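Questions About the Members' Mailing List

Naketcombe Grange gets the same few questions every November, so we finally wrote down the answers. If yours is missing, ask it and it may be promoted.

How do I get on the list?
Fill out the green card at any regular meeting and print your address. Cursive has cost us more members than the dues increase.
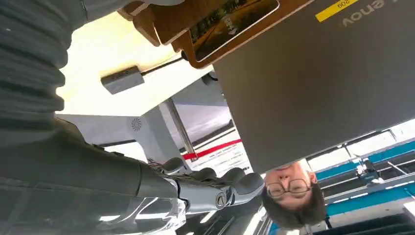
Sproģis

Yes, the mark over the g belongs there. No, the mailing list software doesn't believe in it, so messages from me may arrive signed "Spro?is." Please open them anyway.

How often will you write to me?
Once a month, plus a reminder before the supper. Last year that came to 233 messages across all our lists, and I'd like to thank whoever read the one about gravel.

Can I reply to everyone?
You can. Please picture all of them first.

Only four lists? Which one am I on?
General, Supper, Hall Rentals and Youth. Everyone starts on General. The Dokham members have their mail sent through General too, until their own list is running again.
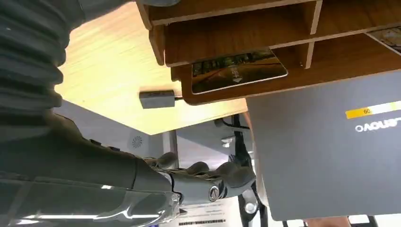
If you'd like to move to a different list, or be on more than one, send a note with the list name in the subject line. Changes go in by 9 p.m. on meeting nights. A subject line reading "question" will get to me, eventually, along with the others reading "question."

Why did my message bounce?
Usually the attachment. Tunerum, the service we use, refuses anything over 3 megabytes. One photo of your prize squash is plenty, however many angles it has.

Will you share my address?
No. The state office gets a head count and no names.

How do I get off the list?
Use the link at the bottom of any message. You'll still get the paper newsletter, which has no link.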